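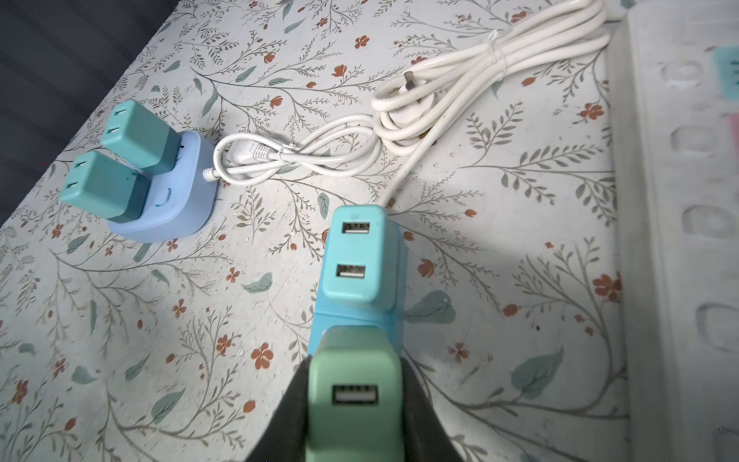
Minutes of the Supplies and Desk Equipment Meeting, March

Start: 4:20 in the afternoon, small meeting room
Chair: Aldana Huenchumán
Minutes: the undersigned, from the Jara desk
Present: one person from each of the teams Drutero, Jara and Skestar. Prallari sent excuses and a written note, which was read under point 3.

1. Minutes of the last meeting
Accepted with one correction. The price of the label tape was written two times.

2. Chargers and plug adapters
The chair reminded us that adapters go missing mostly because they have no fixed place. The colored ones (mint green, teal, periwinkle blue) are easy to recognize, and the meeting wishes to keep them and not buy white ones. Skestar asked if the double USB adapters may be taken home over night. After a short discussion it was decided that they stay in the building. Single chargers may be borrowed for one night if the person writes it on the sheet by the door.

The multi-outlet base with the small round button will be shared by Drutero and Jara. Skestar did not agree at first, but accepted to try it for one month.

3. Power strip for the table
Prallari writes in their note that they would prefer a strip with a longer cable. The chair has asked for a price and will bring it to the next meeting. Until then we keep the long white strip with the colored modules. The teal, pink and yellow sockets are for the equipment on the table, and the blue USB panel is for phones. Please do not connect a second strip to it. This was already agreed last year.
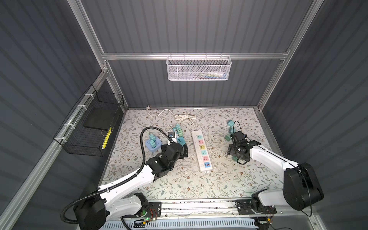
Jara proposed to write the name of each team beside its socket. Drutero found this too much, and the proposal was not put to a vote.

4. Baskets
The white mesh basket on the beam is only for pens and other slim stationery. The black wire basket on the side rail is for flat boards and for things that do not fit in the first one. Skestar asks that food is not put in either of them. Agreed by all.

5. Table cover
The sheet with leaves and flowers stays. A plain gray one was offered by Drutero, but the others like the present one better.

6. Budget
There are 300 left for this period. The chair may spend up to 80 on labels and zip ties without asking again. Receipts go to Jara.

7. Other matters
The borrowing sheet is full. Jara will print 20 new ones.

End of the meeting: 5:10. Next meeting in April, same room.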